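Orkevard Shared Workshop
Equipment and Kits
Home > Kits > Handling aids > Grønli Tray and Bar Handle

Grønli Tray and Bar Handle
Catalogue no. 43
Price: 1,550 kr, collected from the workshop
Availability: in stock
Page last revised: 16 Dec 2020

Summary

The Grønli kit consists of a shallow wooden tray, open at the top, and a black bar handle to be fitted across its front edge. It is intended for members who are building or adapting a robot arm at home and who wish to practise moving small household items on an ordinary worktop. The kit is supplied unassembled. No arm, gripper, controller or software is included.

The tray was developed in the workshop by Kálmán Bognár, following requests from members whose grippers could not take hold of the thin rim of a standard kitchen tray. The current pattern replaces the one offered until May, which had a narrower handle and is no longer supplied. Spare parts for the earlier pattern may still be obtained on request while stocks last.

Intended use

The kit is suitable for exercises in which an arm draws a tray forward, pushes it back, or turns it on a flat surface. It may also be used as a fixed container into which the arm places light objects. The tray is not designed to be lifted by the handle when loaded, and the workshop does not accept returns of trays damaged in that way.

Members frequently ask whether a dedicated bench is required. It is not. Most of the trial work for the present pattern was carried out on a kitchen worktop with the usual appliances left in position, and the workshop recommends the same approach once the arm's basic movements have been checked. A cleared bench is helpful for the first session only. After that, a toaster and a row of canisters give the builder a much better idea of how the arm must be routed and how far its cables will swing.
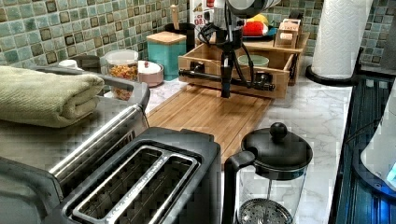 Space should be allowed on the handle side of the tray equal to the full width of the gripper when open. If the gripper is mounted at the end of a long segment, additional room will be needed for the segment itself, particularly where tall items stand at the back of the worktop. Glassware should be moved out of reach before the motors are powered. The handle may be approached from above or from the front, and members should decide between the two before fixing the tray's starting position.

Contents of the kit

Wooden tray, shallow, with raised sides: 1
Bar handle, black, with rounded ends: 1
Screws for the handle: 6 (the handle requires four; the remainder are spares)
Non-slip pads, self-adhesive: 2
Paper drilling guide
Printed assembly sheet

A screwdriver, a hand drill and a pencil are needed and are not supplied. These can be borrowed from the tool store during opening hours by members in good standing.

Assembly

Tape the drilling guide to the outside of the front edge, with the printed arrow pointing upwards. Mark the holes through the guide and remove it before drilling. The wood is soft, and a hand drill gives a cleaner hole than a powered one. Members who do use a powered drill should clamp a scrap of wood behind the edge to prevent splitting.

Place the handle against the edge and start all the screws by hand before tightening any of them. Tighten each a little at a time. A handle that has been pulled up hard at one end first will sit at a slight angle, and although this makes no difference to a person, it can cause a gripper to slide along the bar as it closes.

The non-slip pads are optional. They should be fitted beneath the tray only where it is to remain still. For pulling and pushing exercises they must be left off, particularly on stone or tiled worktops, where the tray is expected to slide freely.

Setting up with an arm

The kit has been tested in the workshop with the Skondumeck arm and with several arms built by members to their own design. No alteration to the tray is needed for any of these. Where a gripper has smooth jaws, a strip of thin rubber on each jaw is recommended. Instructions for cutting the strips are printed on the reverse of the assembly sheet.

Position the arm so that the handle lies well within its reach and not at the limit. An arm stretched to its full length has little strength left for pulling and will tend to dip as the load comes on. With the tray empty, move the arm by hand through the whole of the intended path, with the power off, and note any point at which a cable tightens or touches another object. Cables are the most common cause of difficulty reported to the equipment desk. They should be given a generous loop near the gripper and should be tied to the arm at regular points below it. A loose cable that hangs into the tray will sooner or later carry something out of it.

Once the path is clear, run the movement at the lowest speed available. The first few runs should be made with nothing in the tray. A single light plate or bowl may then be added. Toy food is well suited to later exercises, being light, varied in shape and easily washed, and it does not matter greatly if it is dropped.

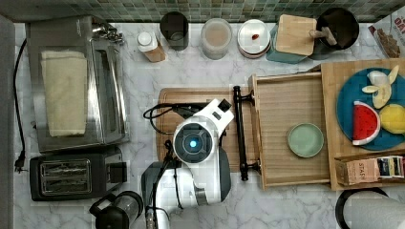 Grønli tray on the worktop, with the bar handle fitted to its front edge and a small plate inside.

Members using a camera to guide the arm should note that the tray is pale and the handle dark. The contrast was chosen deliberately and is sufficient in ordinary room lighting. Strong reflections from a metal appliance or a polished worktop may still cause trouble. In such cases a folded towel laid over the appliance is usually a sufficient remedy - there is no need to paint or mark the tray, and paint on the handle will reduce the grip.

Safety

The arm must be within sight of a responsible adult at all times when powered. The stop switch should be placed on the side of the worktop away from the arm and should be tested at the start of every session. Toasters, ovens and other heating appliances near the arm must be switched off at the wall and allowed to cool before work begins. Sinks and open containers of water should be kept out of reach of the arm and its leads.

The tray is not intended for serving or storing food. Plates and bowls used in exercises should be washed before they are returned to domestic use.

Care

Wipe the tray with a dry or slightly damp cloth. Do not soak it or place it in a dishwasher. Check the handle screws after the first few hours of use and monthly thereafter. Rough patches on the underside should be rubbed down lightly with fine sandpaper, working along the grain. A little candle wax on the underside will help a tray that has begun to drag.

Ordering and collection

Orders may be placed at the equipment desk or by post to the workshop office in Brovutia. Kits are held for collection for one month. The workshop regrets that it cannot send the tray by post, the sides having proved liable to damage in transit. The handle, screws and drilling guide may be posted separately to members who prefer to make their own tray, and a drawing is available without charge.

Schools and clubs wishing to order several kits should write in advance to Naheed Niazi, Equipment Officer, stating the number required and the type of arm in use.

Returns

Unassembled kits may be returned in their original packing for a full refund. Kits that have been drilled cannot be refunded, but faulty parts will be replaced at any time. Please bring the part with you.

Related items

Skondumeck arm, table clamp
Rubber jaw strips, uncut
Cable ties, reusable, assorted
Stop switch with long lead
Drawing sheet for the Grønli tray (free to members)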